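Home Forum Members Search Log in

Left arm drops out mid-task, right arm keeps going

dirk_degraaf
We run a two-arm bench at Kurken and have had the same fault 3 times since December. The left arm loses communication partway through a task and holds position. The right arm doesn't get the message and carries on with its half of the program. On Wednesday it closed on the rake handle while the left gripper was still sitting over the bag, and the two wrists touched before I got to the stop button. No damage that I can find. The left one logs a timeout of 245 ms, then nothing until I power cycle.

The task is gardening items into a tool bag. Left picks the soft stuff, right picks the rake.

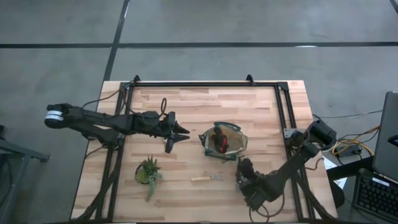
Re: Left arm drops out mid-task

mirjam_m
Look at your cabling first. You have a loop standing up above the left wrist and a thin cable arcing over to the clamp on the top rail. Every time that arm reaches toward the middle, the cable gets pulled. We had a connector at Remska that was fine at rest and opened up for a moment at full reach. Took us 12 days to find it.

Re: Left arm drops out mid-task

toon_db
I don't think it's the cable. A bad connector gives you scattered errors, and he's getting one timeout and then silence. That sounds like the controller going into a fault state and staying there. What firmware are you on?

Re: Left arm drops out mid-task

mirjam_m
It can do both. One dropout is enough to latch the fault on ours. Wiggle test costs nothing. Motors off, move the arm by hand to the bag and watch the link status.

Re: Left arm drops out mid-task

Lotte VH
You're both arguing about why the left arm stopped. Arms stop. The problem is that the right one didn't. If they share a workspace they need to share a stop, in hardware, and not through the same PC that runs the task. I wouldn't run this again until that's wired.

Re: Left arm drops out mid-task

toon_db
Agree on the stop, but he still has to find the fault.

Re: Left arm drops out mid-task

dirk_degraaf
Did the wiggle test. Link drops when the left forearm is stretched out and the wrist is turned, and comes back when I let it go slack. So Mirjam was right about that part. I've ordered a new cable and will give it more length and a proper clip at the elbow.

Lotte, point taken. At the moment the stop button cuts both but a fault on one side does nothing to the other. I'm putting in a relay this week. Until then it's one arm at a time, at 30 percent speed.

Toon, firmware is whatever it shipped with. Will check.

Re: Left arm drops out mid-task

toon_db
Update it anyway. It shouldn't need a power cycle to recover from a timeout.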